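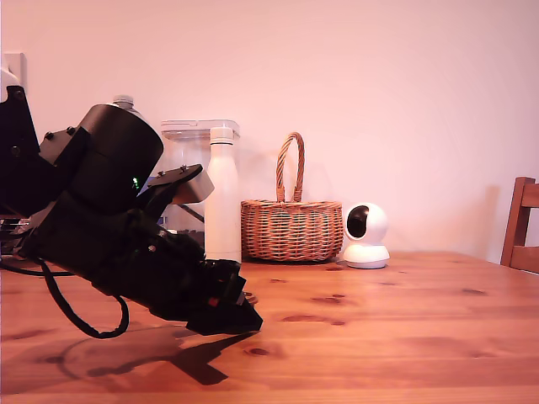
I've spent two weekends deciding whether to keep the grey finger pads or go back to the plain black fingers, and I'm going to keep the pads. The Lisstead fingers are fine on boxes and hopeless on anything round. With the block pads fitted there is a flat face to push with, and the two silver bolts on the upper edge of the finger are easy to reach with a short hex key, so a swap doesn't mean taking the wrist apart. My test objects live along the wall at the back of the table. The white insulated bottle is the hard one. The wicker basket I only use for its handle, and the clear container with the snap-on lid is there to annoy the depth camera.

I did 56 picks with each set, same starting pose, same speed. The plain fingers dropped the bottle often enough that I stopped setting it upright again and just moved on to the next run. The pads dropped it 3 times, all when I came in too high near the neck. On the basket handle there was no difference I could measure.

The controller is a separate story. I had been running the Gundov board, and it stuttered whenever the wrist and gripper moved together. Cường Hoàng lent me his Fernuvis in December and the stutter went away with the same motors and the same settings. It is slower to start up and the manual is poor, but I'd buy one.

Cable routing still needs work. The loop under the wrist hangs too low and I want it clipped further back before I try anything near the tabletop. I also want to try softer pads, if I can find a sheet of rubber thin enough.

Pick logs are in the usual folder if anyone wants them.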